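About Kestex Walks

Kestex started with a wrong turn. We had set out to walk the ridge above Prandham, missed the stile, and spent most of a wet afternoon in somebody's turnip field. By the time we found the path again we had a name, a rough business plan and one working boot between two people.

We now run guided and self-guided walking trips for people who like hills but don't want to be shouted at on the way up them. Groups never go above 12. We tried bigger once, and the back of the line ended up in a different valley.

Our main route is the Trudow Round, which takes 9 days if you do it properly and rather longer if you stop at every bakery, as we recommend. The high point is 554 meters, so you won't need oxygen. You may need a sit-down. The views are very good when there are any, and our refund policy on fog is short and unsympathetic.
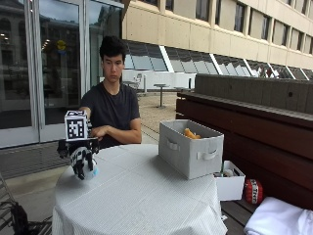
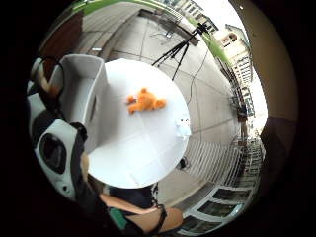
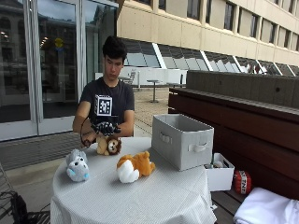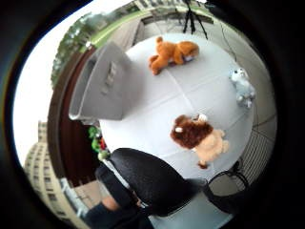 Bags go ahead by van. Please keep yours to a weight that another human being can lift, and please label it, as every second suitcase in the world is now navy blue. Breakfast is at seven. There is a later breakfast at eight, but it's the same breakfast, an hour older.

Most nights are spent in small family inns. The last is at the Vaněk, where the stairs are steep, the soup is enormous, and the hot water belongs to whoever gets off the hill first. We've asked them to change this. They have asked us to walk faster.

Every trip has 2 guides, one at the front who knows the way and one at the back who knows the way home. Both carry a map, a first aid kit and more chocolate than they'll admit to.

The office in Prandham is open every day but Thursday, when we're out checking the paths for fallen trees and bad-tempered geese. Leave a message and we'll call you back once we've dried off. New dates for the Trudow Round go up in June.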